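Hatik Trail Walks – walkers wanted (paid) plus 2 trail hosts

Posted by Rafia Magsi, walks coordinator
Location: Surkodon shore trails, start at the Vedetti lot
Type: seasonal, part time, outdoors
Start: September

Quick version for people in a hurry, like me. We need people to walk. Same trails, more than once, with a clipboard. We pay for it. We also need two hosts who can lead small groups and not lose anyone. Long version follows, please read it before you write in, half the emails I get are asking things that are already on the page.

What this is

Hatik is redoing the walking guide for the Surkodon trails. Old guide is out of date. Says "easy" for everything. Easy for who? My mother walked one of the "easy" ones last year and had to stop four times in loose sand. So we want the new guide written from real notes by real walkers, all ages, all speeds, people with strollers, people with bad knees, people who do it in half the time just to show off.

You walk a section, you fill in a sheet. Surface, shade, places to sit, how wide, could two people pass, would you bring a kid on it. That kind of thing. Then you walk it again another time of day and fill in the sheet again. Morning and late afternoon are differnt trails out there.

We need 100 walkers in all. Each one does at least 2 sections. If you want more sections say so on the form, there are plenty.

The ground

Mixed. Boards with railings, concrete, packed dirt, sandy bits with scrub either side. No one section has all of it. Bring shoes for the worst of it and you'll be fine on the rest.

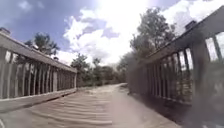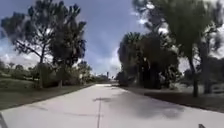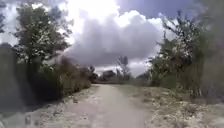
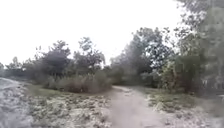 Shade is the thing people ask about most. Depends on the section and on the hour, so I'm not going to promise you any. Hat, water, sunscreen. We have a big water cooler at the lot, bring your own bottle to fill, we've stopped buying the throwaway kind.

Sections are given out by Arsalan Hayat, not by me. He does the schedule. Please don't ask me to swap you, I will only forward it to him and it takes longer.

Who we want walking

– 18 and over. Kids can come along with you but they don't get a sheet or the pay.
– Any speed. Slow is good! We are short of slow walkers every single time.
– People who use a cane, walker or wheelchair, yes please, put it on the form so Arsalan can talk through sections with you first. You can turn back any time, and where you turned back and why is the most useful line on the sheet. You get paid the same.
– Stroller people, same.
– Can write a clear sentence. Spelling doesn't matter (see this page).
– Can get to the Vedetti lot on your own. No pickup, sorry. The bus stops across the road but check the fall timetable before you count on it.

You don't need to know plants or birds. If you do, there is a blank box at the bottom of the sheet, go wild. Last round a man filled the back of every page with notes on bushes and we used most of it.

Who we don't need this time: runners and cyclists. There'll be a separate call for bikes in spring, maybe.

Pay for walkers

$172 for the full job, meaning your two sections, both times of day, all sheets handed in and readable. Paid by check or bank transfer inside three weeks. Extra sections are paid on top, Arsalan has the rates. If you only do one section we pay half. If you don't hand in the sheets we can't pay at all, and I don't like having that conversation so please just hand them in.

Trail hosts – 2 places

Different job. Hosts walk with groups of up to eight, mostly first timers who don't want to go out alone. You meet them at the lot, hand out the sheets, walk at the back (the back, not the front, this matters), keep the pace kind, get everybody home. You also carry the first aid bag and the radio.

What we're after:

– Current first aid certificate, or willing to get one before you start. We cover the cost of the course.
– Comfortable talking to strangers for a couple of hours.
– Comfortable NOT talking when somebody wants quiet.
– OK carrying a pack. It isn't huge but you'll notice it by the end.
– Free most mornings from 7:30 and at least some late afternoons.
– Know the trails already, or come out and learn them with us the week before. Paid.

Hosting pays $689 a week while the walks are running. Lunch included on the days you do morning and afternoon. Lunch is from Sial, the sandwich place by the lot, and they can do vegetarian if told the night before.

Some host experience is nice, camp counselor, school trips, dog walking group, whatever. Tell me about it in a few lines, I don't need a resume. If you already have a resume fine, send it, but write the few lines too.

A normal day, for hosts

7:30 at the lot, sign out the bag and radio, look at the weather. Group shows up by 8. Five minutes on the sheets, how to fill in, what "firm" and "loose" mean on the surface line (everyone argues about this one). Walk. Stops when people want stops. Back at the lot before lunch, collect the sheets, check every one has a name on it and a start time. Names get forgotten constantly. Late group meets at 4 and it's the same thing again.

Weather

Light rain we walk. Heavy rain, lightning or high wind we don't, and Arsalan texts everyone by 6:30 in the morning. For the late walks he texts by 3. If you turned up and the text was late, you get a small call-out payment, that's our problem not yours.

Dogs

On a leash and only if you're walking on your own. Not on the group walks. Hosts leave dogs at home.

How to apply

Walkers: fill in the short form on the Hatik walks page. Name, phone, times you're free, pace (slow, medium, fast), anything we should know. Takes a few minutes. Arsalan calls you back, usually in the evening, and if you miss him he'll leave a message and try once more.

Hosts: form as well, plus the few lines to me. Put HOST in the subject or it goes in with the walker mail and I won't see it for days. I'll meet everyone on the short list at the lot and we'll go for a walk, that is the interview. Wear the shoes you'd wear for the job.

Couples and friends can apply together but one form each please. Sheets also one each, and no copying from each other, we want both opinions even when they don't match. Espescially then.

If you walked for us in the last round you're welcome back, just tick the box so we send you to sections you haven't done.

Host places close when they're filled. Walker places stay open until the list is full and after that you go on the waiting list, and people do drop out, so it's worth doing the form anyway.

Questions that aren't answered up there: walks desk, mornings only, ask for Rafia. Schedule stuff, ask for Arsalan.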